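ヘアゴムの整理

ヘアゴムの整理(ヘアゴムのせいり)は、髪を束ねるための輪状のゴムや、手芸・髪飾り作りに使う細いゴムひもを、種類や色ごとに分けて収める家事の一つである。引き出しの底や洗面台の隅に散らばりやすい小物を相手にするため地味な作業と思われがちだが、片付けの入門として実に優れており、短い時間で目に見える変化が得られる楽しさがある。

概要

ヘアゴムは家庭の中でもとりわけ行方不明になりやすい品である。軽く、小さく、よく転がり、使う場所が洗面所、寝室、玄関、鞄の中と分かれている。外した人がその場に置くことも多く、一袋買ったはずのものが数か月で半分も見当たらないという話は珍しくない。整理の目的は、散ったものを一か所に戻すこと、伸びたものや傷んだものを除くこと、そして使う人が迷わず一本を取り出せる状態を作ることにある。

対象となるのは主に次のものである。

小輪ゴム型 直径の小さい布巻きまたは編み地の輪。子どもの二つ結びや三つ編みの毛先に使う。パステルカラーの詰め合わせで売られることが多い。
標準型 大人の一つ結びに使う太めの輪。黒、茶、紺が中心。
シュシュ 布でゴムを包んだもの。かさばるため別の容器に分けるのが普通である。
ゴムひも 輪になっていない紐状のゴム。好みの長さに切って結び、飾りを通して使う。

作業の流れ

最初に行うのは「全部出し」である。家中のヘアゴムを集め、平らで明るい色の台に広げる。白い天板やトレーが好まれるのは、淡い色の輪でも見つけやすく、抜け毛や糸くずもよく見えるためである。縁が少し立ち上がった台であれば輪が床へ落ちにくく、作業がぐっと楽になる。台の高さは立ったまま肘が軽く曲がる程度がよく、小さな棚や引き出し家具の上がちょうどよい。

広げたあとは、ゴムひもと輪を先に分ける。細いゴムひもは輪をくぐり、ほかのひもと絡み、ひと塊になってしまう。この塊をほどくのが作業全体の山場であり、またいちばん夢中になれるところでもある。引っ張ると結び目が締まるので、指先で塊をふわりと広げ、端を探してから抜いていく。片手で容器を支え、もう片方の手で一本ずつ拾う姿勢が基本とされる。 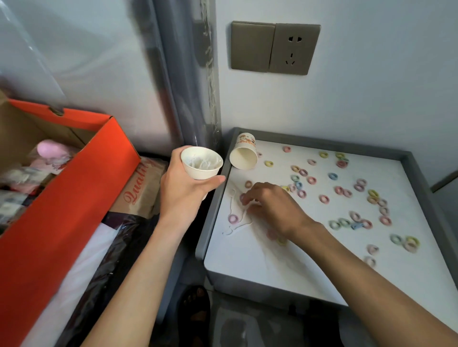 ひもが片付けば、残りは早い。輪は色で分ける方法と、状態で分ける方法がある。色分けは見た目が華やかで、桃色、薄紫、水色、黄色と並んでいくさまは眺めているだけで嬉しくなる。子どもと一緒に行う場合は断然こちらが向いている。状態で分ける場合は、一本ずつ軽く伸ばして戻りを確かめ、戻らないもの、表面が毛羽立ったもの、接着部が剥がれかけたものを除く。

容器

容器は専用品でなくてかまわない。広く使われているのは紙コップ、製氷皿、空き瓶、菓子の空き箱などである。

中でも紙コップは、この作業のために生まれたのではないかと思うほど具合がよい。軽く、片手で持て、傾ければ中身がすぐ見え、側面に中身の名前を書き込める。口が広いので、絡みやすいゴムひもをふんわり入れておくこともできる。難点は倒れやすいことで、空のうちはとくに転がりやすい。底に硬貨を一枚入れる、二つ重ねる、浅い箱に並べて立てるといった工夫が知られている。

製氷皿は色分けに向く。一つのくぼみに同じ色を入れると、残りの少ない色がひと目でわかる。瓶は蓋が閉まるため旅行や引っ越しに便利だが、底のものを取り出しにくい。

収納用品では、プルポート(Plurport)の仕切り皿が8区画、アミニ(Amini)の積み重ね式小箱が一段に40本を収める設計で、いずれも愛好者が多い。グラード(Gulard)の縁付きトレーは作業台と収納を兼ね、出したまま置いておける点が評価されている。

数の目安

整理の際に、家に置く本数を決めておく方法がある。小輪ゴム型は100本入りの袋で売られるものが多く、使い切る前に買い足すと増える一方になる。よく知られた方法では、洗面所に置くのは容器一つに収まる分だけとし、残りは袋のまま別の場所にしまう。容器の底が見えたら補充する。数える手間がなく、長続きする。

ゴムひもの保管

ゴムひもは輪よりも手がかかる。切り分けたものをそのまま重ねると必ず絡むといってよい。長いものは厚紙に巻き、短いものは同じ長さでそろえて中央を緩く留める。八の字に巻いてから容器に入れる方法もあり、引き出したときに癖がつきにくい。強く巻くと伸びたまま癖が残るので、余裕をもたせるのがこつである。

保管場所は直射日光と高温を避ける。ゴムは熱と光で硬くなり、白いものは黄ばみが目立つ。暖房の吹き出し口の近くや窓辺の棚は適さない。

傷んだゴムの使い道

髪には使えなくなった輪にも出番はある。乾物の袋の口を留める、コードを束ねる、鉛筆をまとめるといった用途なら、少し伸びたものでも十分に働く。短くなったゴムひもは、ボタンの仮留めや人形の髪を結ぶのに重宝する。

行事としての整理

入園や入学の支度が始まる2月に行う家庭が多い。スタンドモント(Stundmont)の手芸教室では、この時期に持ち寄り会が開かれ、余った色を交換する。ある年には59色が並び、参加者は欲しい色を一本ずつ選んで持ち帰ったという。淡い色ばかりでもこれほど違いがあるのかと驚かされる催しで、ゴムひもを使った髪飾り作りも同じ机で行われる。

関連項目

シュシュ
手芸用ゴム
小物収納
紙コップ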